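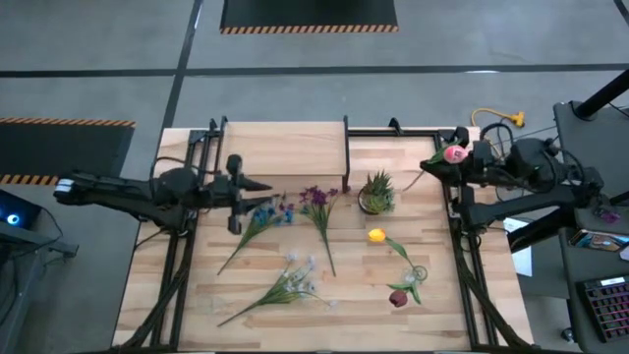
固定カメラの1コマ。右アームがピンクのバラを保持、左アームは青い小花の手前

双腕の花挿しタスク、茎の把持姿勢推定について

1: innes_arm
2019年7月10日
造花をガラスの花瓶に挿すタスクを双腕で組んでいます。制御ソフトは社内フレームワークのFlestlowです。詰まっているのは把持そのものより、持ったあとの茎の向きの推定です。

構成
・固定カメラ1台で作業台全体を認識
・花ごとにセグメンテーションし、茎の中心線を抽出
・中心線から把持点を決め、手先の姿勢を計算
・把持後は「茎は指に対して動かない」と仮定して挿入軌道を生成

最後の仮定が崩れます。持ち上げると花の重みで茎が指の間で回り、花瓶の口に対して茎の先がずれます。バラは葉が多いので、中心線の抽出もときどき葉の方に引っ張られます。
学習データは手でラベルを付けた2,000枚です。枚数を増やすべきか、方式を変えるべきか、意見をください。

2: girish_g
枚数の話ではないと思う。把持後に一度カメラの見やすい位置で止めて、茎の向きを測り直せばいい。挿入軌道はその結果から作る。把持前の推定は多少粗くても構わない。

3: innes_arm
>>2
再計測は試しました。固定カメラだと手先と葉で茎の下半分が隠れる姿勢が多いです。手首を回して見える姿勢を探す処理を入れると、1本に20秒余計にかかります。

4: colette_v
探索を毎回やるから遅いのでは。花の種類ごとに、見えやすい手首の角度を事前に2つだけ登録しておき、1つ目で信頼度が低ければ2つ目に回す。うちはコネクタの挿入でこの方式にしました。探索より単純で、失敗の原因もログから追いやすいです。

5: thilini
画像だと花瓶が横倒しですが、これを起こすのもタスクに入っていますか。透明物体の姿勢推定は花より難しいと思います。デプスは使っていますか。

6: innes_arm
>>5
入っています。花瓶を起こす、押さえる、挿す、の順です。デプスは透明部分で抜けるので、花瓶だけはRGBの輪郭から円筒モデルを当てています。口と底を取り違えることがあり、逆さに立てようとしたことが4回ありました。

7: thilini
口と底の取り違えなら、輪郭の当てはめとは分けて、向きだけの2値分類器を足す方が早いです。円筒モデルの残差で向きを決めようとすると、花瓶の向こうに茎が透けたときに負けます。
赤いチューリップの葉が花瓶のすぐそばに来ていますよね。こういう配置は評価セットに必ず入れた方がいいです。

8: evander_m
流れに逆らうけど、姿勢推定を細かくやる意味があるのか疑問。遠隔操作のデモを集めて模倣学習にした方が、茎の回転も葉の隠れもまとめて吸収できる。中心線だの円筒だの、花の種類が変わるたびに直すことになる。

9: girish_g
>>8
それは同意できない。模倣学習で失敗したとき、どこを直すのか。認識が悪いのか、軌道が悪いのか、デモが偏っていたのか切り分けられない。モジュールに分かれていれば、少なくとも茎の角度誤差は数字で出る。

10: evander_m
>>9
切り分けられても、直せなければ同じ。布を畳む作業で2年モジュール方式をやって、最後に捨てた側の感想です。花は布ほどではないにしても、葉は変形する。

11: colette_v
布と茎では自由度が違いすぎるので、そのまま当てはめるのは無理があると思います。造花の茎の多くは針金入りで、曲がり癖はあっても挿入の間に大きく形は変わりません。動くのは指の間の回転がほとんどでは？
それなら1自由度の補正で済みます。

12: ailsa_p
両アームの協調はどうしていますか。花瓶を押さえる側と挿す側の計画を別々に解いているなら、花瓶側を動かして合わせる手もあります。茎の先を狙った位置に持っていくより、口を茎に寄せる方が移動量が小さい場合があります。

13: innes_arm
>>12
今は別々です。押さえる側は固定で、挿す側だけ動かしています。干渉チェックは共通のシーンに両腕を入れてやっています。奥の棚板も障害物として登録済みですが、棚の近くにある紫の花を取るときだけ、手首の逃げ場がなくて計画が失敗しがちです。

14: ailsa_p
棚板の障害物モデルにマージンを付けすぎていませんか。Groritzの環境で似た配置をやったときは、棚を厚めの箱で登録していて、本来通れる経路まで消えていました。ブラケットと板を別の形状にして板を実寸にしたら通るようになりました。
あと、アームのケーブルはモデルに入れていますか。見た感じ、関節からけっこう垂れています。

15: innes_arm
>>14
棚は箱1個です。たぶんそれです。分けてみます。
ケーブルは入れていません。左腕は関節の可動範囲を狭めて逃げています。

16: girish_g
可動範囲を狭めているなら、>>4の手首角度の登録もその範囲内で選ばないといけない。先に範囲を決めてから角度を登録した方がいい。順番を逆にすると登録を全部やり直すことになる。

17: innes_arm
まとめてではないですが、次の順で進めます。
・棚のモデルを板とブラケットに分割
・左腕の可動範囲を確定
・花の種類ごとに確認用の手首角度を登録、茎の回転を1自由度で補正
・花瓶の口と底の分類器を追加
模倣学習は、操作デモのログだけは今から残しておきます。

18: evander_m
>>17
残すなら画像と関節角の時刻同期は最初に確認した方がいい。後からずれに気付くと全部使えなくなる。こちらはそれで4月の分を捨てた。

19: thilini
ログの話が出たので質問です。Flestlowは、認識の中間結果も同じタイムスタンプで保存できますか？ Jiltville側の古い版では別ファイルになっていて、突き合わせに手間がかかりました。

20: innes_arm
>>19
今の版なら同じファイルに入ります。設定で中間結果の保存を有効にする必要があります。初期値は無効です。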